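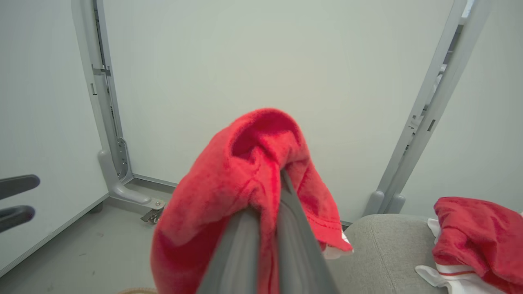

**When can we check in?**
From 3 pm until 9 pm. If you'll be later, ring before you set off and Soledad will leave your key in the box by the side door.

**Is breakfast included?**
Yes, in all rooms. It's served from 7.30 until 10. Walkers leaving early can ask for a packed one the evening before.
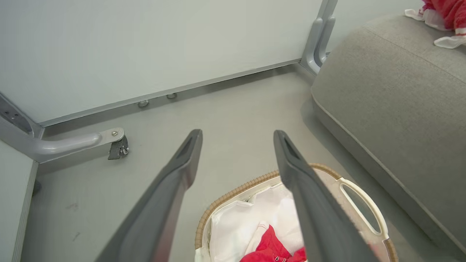 **Do you allow dogs?**
One per room, in the ground-floor rooms only. Please keep them out of the breakfast room.

**How do we get there without a car?**
Take the train to Maltell, then the 81 bus to Wesden church. We're roughly 595 metres up the lane from the stop – it's steep with heavy bags. Tharun can collect you if you book it a day ahead.

**Where can we walk from the door?**
The river path to Brundeo is flat and fine for pushchairs. The Eder ridge climbs 356 metres and needs proper boots, even in summer. Maps are in the hall. 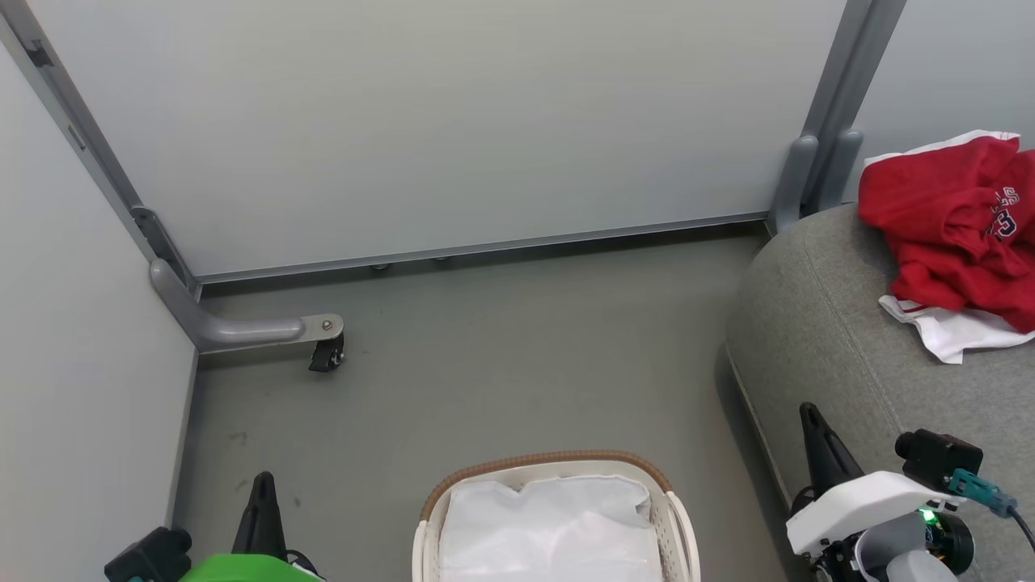 **Are you open all year?**
We close for the whole of November. The bus also runs less often in winter, so check the times first.

**What if we have to cancel?**
There's no charge up to 14 days before you arrive. After that we keep the first night's payment, or move it to another date if you'd prefer.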